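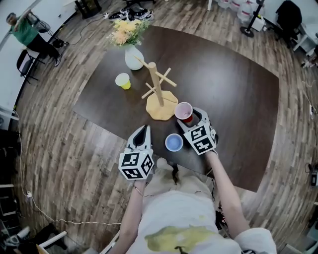 Figure 7.1 Two hand-held grippers with marker cubes; the right one is at the red cup.

Chapter 7
From Marker Poses to Gripper Paths

Chapter 6 ended with a calibrated camera and a list of detected corners. The planner needs something else: one smooth path per gripper, in a single fixed frame. This chapter builds the software between the two.

Each cube carries square markers on several faces, and the visible set changes as the wrist turns. Section 7.1 fits one cube pose to whatever faces are detected. Section 7.2 deals with gaps - short ones are filled, long ones split the recording. Section 7.3 moves the poses from the cube to the jaw tips, where a small error in rotation becomes an error in position.

The exercises use the Erow log, 584 frames at 60 frames per second. Readers who skipped Section 6.4 should review the order of transforms first.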